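Home Diary Notes Archive Contact

8th April: the arm and the packing bench 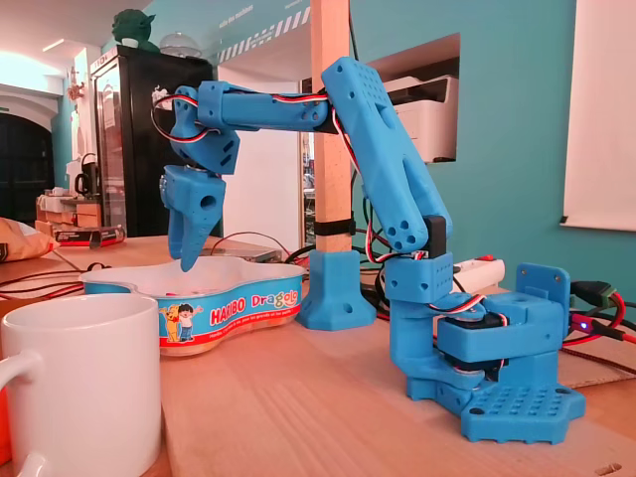

2 min read

Grip tests again from the start of the shift. The blue arm was set to pick from the top of a Haribo tub, fingers pointing straight down, wrist held level with the end of the forearm. Of 94 attempts, 28 counted as clean under the rule Svenja wrote: one piece, lifted clear, released over the tray. Attempts that brought up two pieces were logged separately. I think the rule is right, although it makes the numbers look poor.

The servo cable at the wrist needs more slack. With the forearm out flat it is fine, but when the wrist turns past a quarter the loop tightens and the reading drifts. I have asked Andor to reprint the wrist bracket with a channel for it. He wants to change the horn screws at the same time. Agreed.

Sample bags are still filled by hand at Jundbridge, more than 3,000 in a normal month, by four people on rotation. Plattner's proposal puts an arm on the first pick and leaves weighing, sealing and labels where they are. On paper that removes one position per shift. Pirmin says the position will be moved to returns. Returns has no bench space at present, and I have not seen a drawing.

Mechthild sat with me for an hour before lunch. She has been on bags longer than anyone and watched the arm without saying much. Then she pointed out that she never looks at the tub. She feels for the piece and looks at the next bag, so her two hands are on different jobs. The arm does one job and waits. Any cycle time we quote against hers has to include the waiting. I changed the sheet accordingly and the gap got wider.

Her other question was who clears a jam. At Rondby, she has heard, the packers do it, at the same grade, and they also get asked why the count is down. I had no answer. It is not in Plattner's document. I wrote to Josée asking for jam clearing to be a named task with training hours against it, and for the grade to be settled before July, when the trial is due to start.

Left to do: shoulder calibration, softer finger pads, copy the log to Svenja. Grokby want their loaned power supply back.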